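7. Dezember 2020
Von Adomaitis

Drucken | Per E-Mail versenden

Segne, Vater, diese Speise, sie wird kalt

Das Tischgebet hat einen schlechten Ruf, und es hat ihn sich redlich verdient. Wer wie ich in einem frommen Haus aufgewachsen ist, kennt die beiden Grundformen. Die eine dauert vier Sekunden und klingt wie ein Wort. Die andere beginnt beim Kartoffelbrei, streift die Mission in Übersee, verweilt bei der Gallenblase einer entfernten Tante und endet, wenn sich auf der Soße eine Haut gebildet hat. Mein Großvater beherrschte die zweite. Wir Kinder lernten dabei Geduld und, mit halb geschlossenen Augen, die genaue Lage des größten Bratenstücks.

Ich bin trotzdem dafür. Ich bin sogar entschieden dafür, was mir in Lirgate, wo ich seit Jahren im Gemeindebrief schreiben darf, den Ruf eines Nostalgikers eingetragen hat. Im März habe ich dort einen kleinen Text über das Beten vor dem Essen veröffentlicht. Ich bekam 47 Zuschriften, mehr als je zu einem Thema, bei dem es um Gott ging. Die meisten fanden die Sache schön und wandten ein, dass bei ihnen leider nie alle gleichzeitig am Tisch sitzen.

Das ist ein interessanter Einwand. Man kann ihn gegen das Gebet vorbringen oder gegen den Tagesplan, und ich stelle fest, dass der Tagesplan dabei immer ungeschoren davonkommt. Der Fußball ist heilig, der Klavierunterricht ist heilig, die Besprechung mit Bitudport, die natürlich um halb sieben liegen muss, ist am allerheiligsten. Nur der Allerhöchste gilt als flexibel und wird gebeten, sich ein Zeitfenster zu suchen.

Nun höre ich die Klugen sagen, ein gemurmelter Reim mache noch keinen Christen. Das stimmt. Ein gemurmeltes »Guten Morgen« macht auch noch keinen freundlichen Menschen, und doch möchte ich nicht mit jemandem frühstücken, der es sich aus Gründen der Aufrichtigkeit verkneift. Gewohnheiten sind geduldig. Sie warten, bis man sie eines Tages meint. Ich habe das »Komm, Herr Jesus, sei du unser Gast« gewiss jahrelang gesprochen, bevor mir auffiel, dass es eine Einladung ist, und zwar eine, nach der man eigentlich hätte aufräumen sollen.

Wer anfangen will, dem rate ich zur Kürze. 20 Sekunden sind viel, wenn ein Dreijähriger die Gabel schon in der Hand hat. Freies Beten ist erlaubt, Fürbitten mit erzieherischem Unterton (»und hilf, dass manche hier am Tisch ihr Zimmer finden«) sind es nicht. Der Segen ist kein Elternabend.

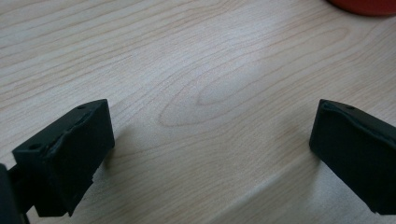 Bleibt die Frage, wohin man beim Beten schaut. Die strenge Schule verlangt geschlossene Augen, aber ich habe nie verstanden, warum Dankbarkeit im Dunkeln stattfinden soll. Ich schaue auf den Tisch. Helles Holz ist dafür gut geeignet, am besten mit einer Maserung, deren Linien sich in der Mitte zu einem langgezogenen Oval legen und daneben in weiten Bögen weiterlaufen; man kann ihnen bis zum Amen folgen und kommt auf keine dummen Gedanken. Meine Kinder halten das für Schummeln. Seit sie selbst auf die Maserung schauen, beten sie allerdings langsamer, und neulich hat die Jüngste nach dem Amen noch für die Nudeln gedankt, einzeln nach Sorten.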